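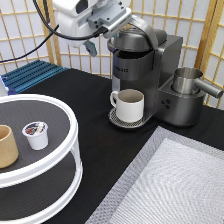

What is going to happen to the coffee corner in the Flallitville office? It stays where it is through April, with one pod machine and the frothing pitcher, and the group looks at it again after that.

Coffee Corner Working Group, Flallitville office
Minutes, meeting of Sunday, November 17, 2019
Minutes taken by Dae-han Baek

Held on a weekend because of the inventory. Six present, two by phone. Quorum is four.

1. Minutes of the last meeting
Approved with one change. The sentence "everyone is happy with the pod machine" was struck. The minute taker had not heard everyone say so, and neither had anyone else in the room.

2. Pods or a drip pot
Facilities again proposed replacing the single-serve machine with a drip pot. The claim is that a pot would save $400 a year. The minute taker asked where the $400 came from. It came from the Goltent catalog, which sells drip pots. Asked whether the figure allowed for coffee poured down the sink at five o'clock, Facilities said it did not.

Sales said pods are quicker in the morning. This was also questioned. With one person at the machine it is quick; with a line of people each wanting a cup, someone at the back waits as long as they would for a pot. Sales said the line is never that long. Accounts said it is, every Tuesday.

No test has been run of either. It was agreed to keep the single-serve machine for now and to stop quoting the $400 until somebody can show the working.

3. Round stand for pods
The white two-tier stand was bought on the promise that it would "end the clutter." Opinions differ on whether it has. Accounts likes it. The warehouse said a round stand on a square-cornered table wastes the corner, and that things get set down on the upper shelf and stay there. A drawer unit from Mekico was suggested, priced at $24. The minute taker pointed out that the last drawer we had filled up with soy sauce packets -- and is still full of them.

Agreed: keep the stand. Pods on top, everything else below. No drawer.

4. Milk and the frothing pitcher
The pitcher lives on the side part of the machine, next to the brew head, handle pointing out. Shipping thinks the handle will get caught on a sleeve sooner or later. Sales said it has not happened yet. That was felt to be a weak argument, but turning the handle toward the wall makes it hard to reach, and moving the pitcher to the table means losing table.

Shipping will try it on the quilted mat for two weeks and report back. The minute taker expects it to be back on the machine by the second day and asked to have that written down.

Milk: whoever froths it rinses the pitcher. Same rule as before. Whether a rule that has been ignored since April becomes stronger by being repeated was discussed for longer than it deserved.

5. Mats
Two mats are in use, the gray quilted one and the blue ribbed one. The supplier's page for the Huet mat says it "absorbs any spill." Any spill is a lot of spills. Facilities wants to order another 11 so there is always a clean one. Not approved. We have two, they can be washed, and nobody could say who would wash 11.

6. Mugs
Request from Accounts for 20 new white mugs to match. Questions raised: match what, and where did the last ones go. Roughly half are thought to be on desks. Everybody is asked to look on their own desk before this comes back. Held over.

7. Descaling
Facilities reports the machine was descaled last month. There is no entry on the sheet. Facilities says the pen was missing. The item is recorded as "said to be done." From now on it goes on the sheet with initials, and the pen gets a string.

8. Other business
Warehouse asked if tea could be discussed. It could not, there being ten minutes left. It goes first next time.

Actions
Facilities: working for the $400, or drop it. String for the pen.
Shipping: pitcher trial on the mat.
Accounts: desk search for mugs.
Dae-han Baek: empty the soy sauce drawer, under protest.

Next meeting to be set by email. Closed at 11:50.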